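12/5/23

Up before six again. The heat had gone off in the night and I lay there listening for the furnace until I gave up and went down to look at it. The pilot was out. I lit it, made coffee, and did the bills while the kitchen warmed up. Gas was $212, up from $83 last December. I read the meter myself and the number matches, so there is nothing to argue about.

Drove to Basadport for the tooth. Took the old road because the bridge is down to one lane and I did not want to sit. It sleeted from the grain elevator on. The dentist says the crown can wait until spring if I chew on the other side, which I have been doing since October anyway. Lunch at Dương, the small soup. They have moved the register to the back and put two more tables by the window. Soup was the same.

Stopped at Fevitz on the way home for furnace filters. They only had the thin ones. Bought them, and a bag of salt for the steps, and 14 feet of weatherstrip for the back door. I should have measured first. The door took all of it and there is still a gap at the bottom hinge where I can feel air on my hand. I stuffed a rag in it for now.

Letter from my sister. She wants to do Christmas at her place this year and have everyone bring one dish. I will say yes. I would like to bring the potatoes but she will have given those to somebody already. Her knee is better and she is walking to the post office again.

Went through the closet after supper. Filled one bag for the church sale and kept the gray coat, though the lining is gone under both arms. Found the Brimex flashlight I thought I left at the lake. Batteries had leaked. Cleaned it with vinegar and it works if you hold it level.

In bed by 10. Wind from the north, and the furnace is running.

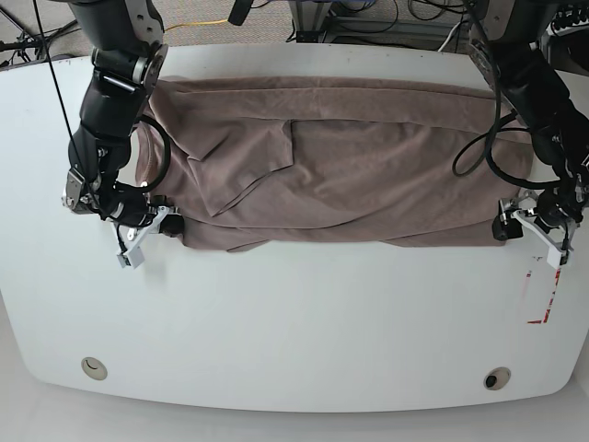

Brown cloth, folded, on the white table.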